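### 4.2 Evaluation of the Meltby Kit

The Meltby kit is offered by Zenwood as a hand-held gripper with a camera, sold together with a small device worn on the head. We used two kits in one room with a simple kitchen setup. In total 1,579 demonstrations were recorded, and 909 of them were accepted by the Villanueva checking software. The most common reason for rejection was lost tracking during fast turns of the wrist. Figure 3 gives a view from the gripper during the work.

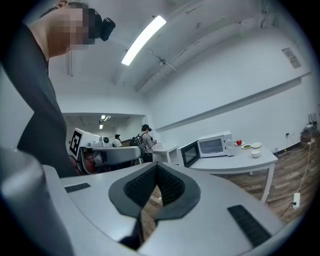

**Figure 3.** View from the hand-held gripper, with the table and microwave at right.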